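Fridge Week at Robot Club

Saturday, January 19, 2019

So I said in my last post that I'd write more about robot club, and then I didn't, because we got our new task list and it ate my life. Three people emailed to ask if I'd quit. Nope! I've just been spending my Saturdays thinking about refrigerators.

Quick catch-up if you're new. I'm in the student club at Tosthorpe, we're team 2407, and we're working toward the Kadport household challenge in August. The robot has to do five chores in a pretend apartment, and every team gets the same list. Setting a table, okay, fine. Folding a towel, ugh. And then there's the fridge, which everybody on the team voted "easiest" back in the fall (me too, I had my hand way up).

Opening a fridge is weird when you stop and think about it. I went home and opened ours over and over until my mom asked if I was hungry. I don't pull with my whole hand at all. I sort of hook my fingertips behind the edge of the door, and my thumb just hangs out doing nothing much. Then there's that sticky rubber seal that fights you for a second and lets go all at once. My arm knows to back off right then. A robot arm doesn't know that unless one of us tells it.

Alcides Valderrama, our mentor, made us write the whole thing out on paper before we were allowed to touch the code. My first version was one line long and said "open door." He handed it back. My second version took up 3 pages and I was pretty proud of it, until Jenna from the arm group pointed out that I'd never said which side the hinges were on.

The part I've been working on is the grab: fingers around the left edge of the upper door, thumb stretched out across lower down.

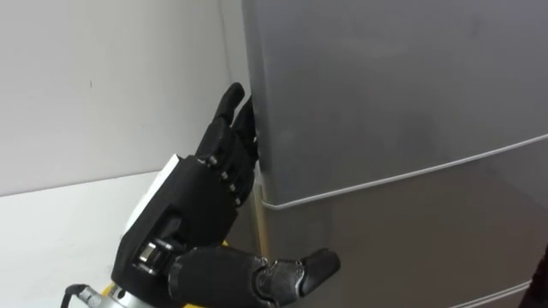
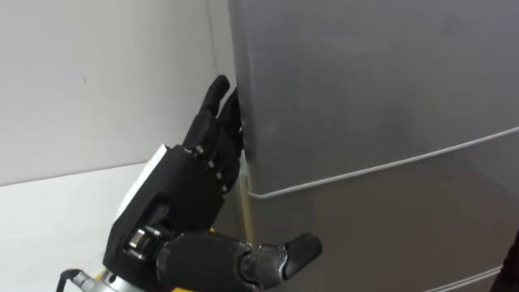 What I'm stuck on

Mostly the thumb. I keep going back and forth on how far out it should go. If it's stretched too far it can push on the lower door while the fingers are trying to pull the upper one, and then you're arguing with yourself. Tuck it in too much and I worry it'll bump the edge on the way in. Cárdenas (that's the team we share our practice space with, they're super nice) told us they skip the thumb completely and treat the fingers like one big hook. I kind of want to try that next! Alcides says fine, but change one thing at a time and write it down, so now I have a notebook with a coffee ring on it and a lot of angles.

The other thing is speed. Our rules packet gives you 300 seconds for all the chores together, and I'd like the fridge to be a tiny slice of that so the towel people can have the rest. They're going to need it, sorry towel people.

We still haven't picked a name for the robot, by the way. Jultero is winning, mainly because it's already written on the toolbox. If you've got a better one, leave it in the comments before next Saturday and I'll add it to the whiteboard.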